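In Defense of the Halfway Hamper
1/23/25

Tidying columns assume you own a laundry room. I have a hallway and opinions.
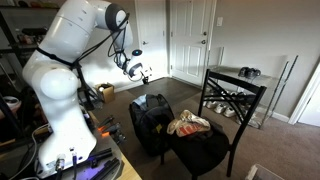 My opinion is that laundry should stall by the front door – it shames you faster there. Hidden laundry lives until September.
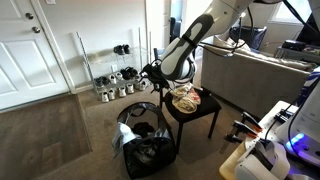

Shoes on the rack, dark clothes in the hamper.

Shoes get three tiers and perfect posture. Clothes get a mesh tub and whatever seat is nearest. I call this a fair ranking of what I can manage.

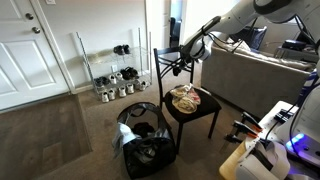
The Case Against Folding

Towels, yes. Socks can fend for themselves.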